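Workshop notebook – back room, 9/18/23

Started on the corner with the black cabinet, because I've been walking past it for weeks pretending it belongs to someone else. Noémie said she needs the room usable before the Plavar frames come in, and Ruairi said he'd already cleared it (he had moved one box). So it was me, with coffee, and the radio until Emília asked me to turn it down.

First job was the floor. I want to be able to roll a loaded cart from the door to the shelving without stopping, and right now you can't. Cords are the worst of it. I traced the ones I could reach and put tape flags on three that don't seem to power anything. Please don't pull them yet! I'd like Simão to look first, as he ran half of them when we had the Fedoruk bench in here and he remembers which outlet trips.

The big floor fan is staying. I know it takes up room, and I know Zdislava would like it gone, but anyone who was in here in the first week of September will back me up. What I'd like is to get its cord off the walking path, maybe up along the wall with the stick-on clips. We have most of a bag of those left in the second drawer of the long bench, under the sandpaper.

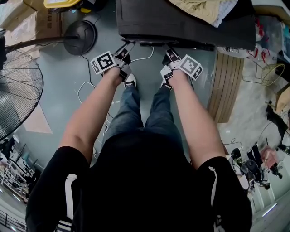
The concrete needs a proper wash and I'm not going to do it until everything on it has somewhere to go. I did sweep. I got a good pile out from beside the shelving, mostly sawdust and packing crumbs, plus two hex keys and the little brass spacer Emília has been asking about (it's in the jar by the sink, Emília). There's a darker patch near the middle that didn't come up with the broom or with the scrub pad. Old oil, I think. I'll try the degreaser on a small spot and write down what it does.

Metal shelving: I didn't sort it, I only looked at it and sighed. My plan, and tell me if you hate it – top shelf for things we touch once a year, middle for whatever's on the go, bottom for heavy stuff. At the moment it goes by who was tallest on the day. The sagging shelf can take less than you'd think, so the castings should come down first. Ruairi, those are yours.

Cardboard. We keep too many boxes. I'm as guilty as anyone, I see a good box and think of all the things it could hold. But they're along both sides of the room now, and I'd like to get down to one stack, flattened, standing up behind the door. If a box has something in it, write on it what it is. If it has nothing in it by the time I'm back in here with the knife, it's getting flattened.

Noémie came by around then and we had the desk chair conversation again. She wants it over by the window end, I want it out completely, because all it does is collect jackets. We settled on leaving it until the new table is in and seeing if anyone sits on it. I suspect Zdislava will. She has a bad knee this month and I'd forgotten, so fair enough, the chair can stay where she can get at it.

Then the cabinet itself. It's better than I gave it credit for. The drawers all run, though the lowest one wants a lift as you pull. I emptied the top two onto a sheet and put back the tape, the markers, the good scissors, the spare blades and the Ullero catalog that Simão won't let me throw out. The rest is in a tray on the long bench with a note on it. If you see something of yours, take it, and if it's still there at the end of September I'm going to assume it belonged to someone who's left.

I wiped the drawer fronts with plain warm water and a drop of dish soap, and then dry with an old T-shirt. Don't use the orange spray on them, it leaves a bloom on black that you then spend all afternoon chasing (ask me how I know).

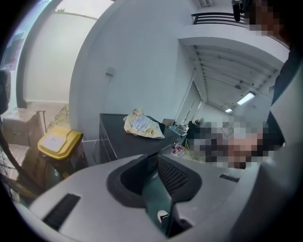
The cloth on top still needs sorting out. I'm in favor of a wash and then folding it properly into the drawer with the others, so we have one place for soft stuff. At the moment every flat surface grows a cloth, and then the cloth grows a mug. Emília offered to take a load home, which is kind, but there's a machine downstairs and I can put it on myself tomorrow before anybody needs the water.

I'd also like us to agree on what the bin with the yellow lid is for. I asked four people and got four answers. Offcuts, rags, recycling, and "I thought it was Ruairi's." My vote is offcuts, small ones, nothing oily. Whatever we pick, I'll make a label big enough to read from the door.

Still to do, in no order. Clips for the fan cord. Degreaser test. Castings down. Find the long level, which was on the pegboard at lunch and wasn't afterward. Measure the gap next to the cabinet – Noémie thinks a Plivero rack will slide in there and I think it's going to be too tight by a thumb, and we have a coffee riding on it.

Simão, if you're in before me, the flagged cords first please. The step stool is in the hallway and the tape is back in the top drawer, left side.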